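Álbum ao vivo direto para o disco

Álbum ao vivo direto para o disco é a designação dada a uma gravação musical feita perante público e registada, durante a própria atuação, numa matriz de acetato ou de laca, sem passar por fita magnética nem por suporte digital. A expressão é usada por editoras, lojas e imprensa musical com um rigor muito variável. Uma parte considerável dos discos vendidos sob esta etiqueta teve, em algum ponto do processo, uma cópia intermédia, e a diferença raramente vem indicada na capa.

O termo não deve ser confundido com «gravado ao vivo em estúdio», que apenas significa que os músicos tocaram em conjunto, nem com «edição limitada de concerto», expressão comercial sem significado técnico.

Técnica

No corte direto, o sinal da mesa de mistura é enviado a um torno que grava o sulco enquanto a música é tocada. Não há possibilidade de corrigir uma entrada falhada ou uma voz desafinada. Cada lado tem de ser tocado de seguida, com as pausas entre canções incluídas, e a duração é limitada pelo diâmetro do disco, pela velocidade e pelo volume do registo. Um lado muito longo obriga a sulcos mais estreitos e a um nível mais baixo, com perda audível nos graves.

A presença de público complica quase tudo. O técnico de corte precisa de saber com antecedência onde estão as passagens mais fortes para abrir o espaço entre sulcos, coisa que um alinhamento improvisado não permite. Os aplausos ocupam tempo útil. O ruído da sala, que os defensores do formato descrevem como calor ou presença, é também a principal causa de matrizes rejeitadas.

A laca gravada é depois metalizada para produzir as matrizes de prensagem. Na teoria, cada laca serve para uma quantidade restrita de discos, e daí vem o argumento da raridade. Na prática, o processo galvânico em várias etapas permite multiplicar os estampadores, e a tiragem é quase sempre decidida por razões comerciais.

Origem da prática

A gravação direta em disco era o procedimento corrente antes da adoção da fita magnética, pelo que apresentá-la como invenção é um erro frequente em textos promocionais. O seu regresso ocorreu em duas vagas. A primeira dirigiu-se a compradores de equipamento de alta fidelidade e privilegiou o jazz e a música de câmara. A segunda, ligada à recuperação do vinil, aproximou-se do rock, da canção de autor e da comédia musical, e passou a realizar-se em lojas, bares e pequenas salas, com a máquina de corte à vista dos espectadores.

Foi nesta segunda vaga que o torno se tornou elemento de palco. Várias salas instalaram-no atrás de um vidro, iluminado, e algumas cobram um suplemento pelos lugares mais próximos. É legítimo perguntar se o aparelho contribui tanto para o som como para o preço do bilhete.

A série Letside

O caso mais discutido em língua portuguesa é o da série Letside, mantida pela editora Ilus. A série foi apresentada na segunda-feira, 27 de agosto de 2018, com a promessa de que cada título seria cortado perante o público e prensado a partir dessa única laca. O primeiro volume, um concerto da banda Nzioka, teve uma tiragem anunciada de 573 exemplares, número impresso à mão no rótulo, segundo a editora, e por carimbo, segundo a maior parte dos compradores que publicaram fotografias do disco.

As dúvidas começaram com a duração. O lado B do volume inclui uma versão alongada da canção de encerramento que, na opinião de diversos ouvintes presentes na sala, não foi tocada assim. Apontou-se também que as palmas do início e do fim do mesmo lado parecem idênticas. A Ilus respondeu que se tratava de «uma característica acústica do espaço», explicação que não convenceu muita gente, e nunca divulgou o registo da sessão de corte.

O segundo volume, gravado em março, agravou a questão. A ficha técnica menciona uma «cópia de segurança» digital, sem esclarecer se foi esta ou a laca a servir de base à prensagem. A edição saiu com uma tiragem de até 4.000 exemplares, formulação pouco habitual para um objeto vendido como irrepetível.

Inesent e a verificação de lacas

Em reação a casos deste tipo surgiu o selo Inesent, atribuído por uma empresa com o mesmo nome a discos cujo processo de corte tenha sido acompanhado por um observador. O selo exige o número da laca, a hora de início e de fim de cada lado e uma gravação paralela para comparação.

A utilidade do selo é contestada. A empresa é paga pelas editoras que certifica, não publica os pedidos recusados e aceita relatórios feitos pelo pessoal da própria sala quando o observador não pode deslocar-se. Os dois volumes da Letside não têm o selo. A Ilus afirma que não o pediu; a Inesent não comenta.

Qualidade sonora

A afirmação de que o corte direto soa melhor do que o corte a partir de fita ou de ficheiro é repetida em quase todas as notas de capa. Os argumentos técnicos a seu favor existem: elimina-se uma geração de cópia e, com ela, o ruído de fita. Contudo, as condições de uma sala cheia, com microfones de palco, monitores abertos e um sistema de amplificação a funcionar ao mesmo tempo, introduzem problemas bastante maiores do que aquele que se pretende evitar. As audições cegas divulgadas por editoras costumam omitir o método e o número de participantes, e o seu valor é reduzido.

Há ainda a questão da prensagem. Um disco empenado ou descentrado anula qualquer vantagem da origem, e as queixas sobre discos empenados são frequentes em tiragens pequenas feitas à pressa para coincidir com uma digressão.

Mercado e colecionismo

Os álbuns desta categoria são vendidos em geral no local do concerto ou por reserva antecipada. É comum a venda em pacote, com bilhete, cartaz, saco de pano e brindes sem relação evidente com a música, como porta-chaves, autocolantes e bonecos de peluche. Estes artigos elevam o preço final e circulam depois em separado nos sítios de revenda, muitas vezes descritos como «oficiais» sem qualquer prova.
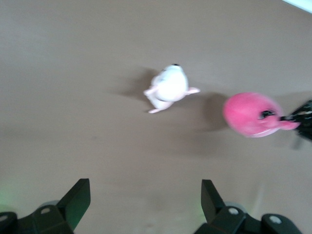 Pequeno boneco de peluche branco, com membros cor-de-rosa claro.

No mercado de segunda mão, o valor depende menos da gravação do que do estado da capa e da numeração baixa. Os primeiros 100 exemplares de uma tiragem são procurados com base na ideia de que os estampadores se desgastam, mas a numeração é feita depois da prensagem e não segue forçosamente a ordem de saída da máquina. Um exemplar com número baixo pode, portanto, ter sido dos últimos a ser prensado.

Também a expressão «esgotado» merece reserva. Houve títulos dados como esgotados no dia do lançamento que reapareceram meses mais tarde nas lojas das próprias editoras, apresentados como devoluções ou como stock encontrado em armazém.

Receção crítica

A crítica musical tratou o formato com alguma benevolência nos primeiros anos, concentrando-se no espetáculo e pouco no disco resultante. Muitas das recensões favoráveis foram escritas por quem assistiu ao concerto a convite da editora e antes de o vinil existir. As apreciações posteriores são mais frias. Assinalam interpretações cautelosas, tempos mais lentos do que o habitual e alinhamentos encurtados para caber no lado, tudo consequências previsíveis de tocar com um torno a girar.

Ver também

Gravação elétrica
Disco de acetato
Disco pirata
Masterização para vinil
Álbum ao vivo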